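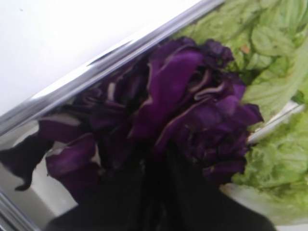 2 min read

Part 3: Setting up a round in Tosotgate

Okay, so you've got the app installed and your song loaded. I'm using "Row, Row, Row Your Boat" because everybody knows it and it's four short lines, so mistakes are easy to hear.

1. Open a new project and set the tempo to 80. I tried it faster with my own group and the "merrily" line turned to mush.

2. Record the whole melody once, start to finish, on track one. Sing it straight, no harmonies yet!

3. Copy that track three times. You should end up with four voices, all stacked on top of each other.

Note: if the copies show up grayed out, save the project and open it again. Mine does this every single time.

4. Drag voice two so it starts when voice one reaches line two. Then move voices three and four back by one more line each — the snap setting helps a lot here.

Caution: turn your headphones down before you press play. Four copies of one voice get loud fast.
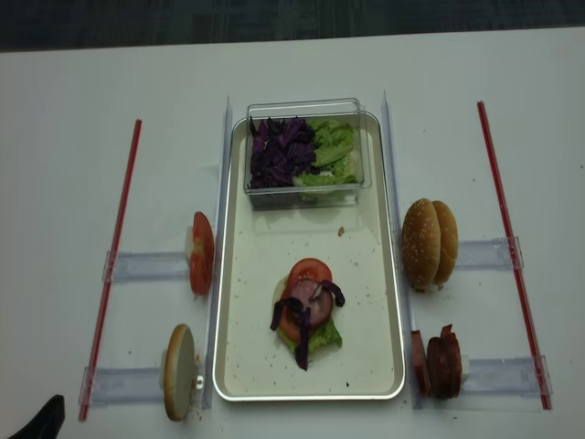

5. Set the fade on the last voice to 2,000 milliseconds. I like a slow ending, but you can go up to 3,000 if your singers tend to hold the word "dream" (mine do, and I've given up fighting it).

6. Export the round as one file and play it for your group before they try it live.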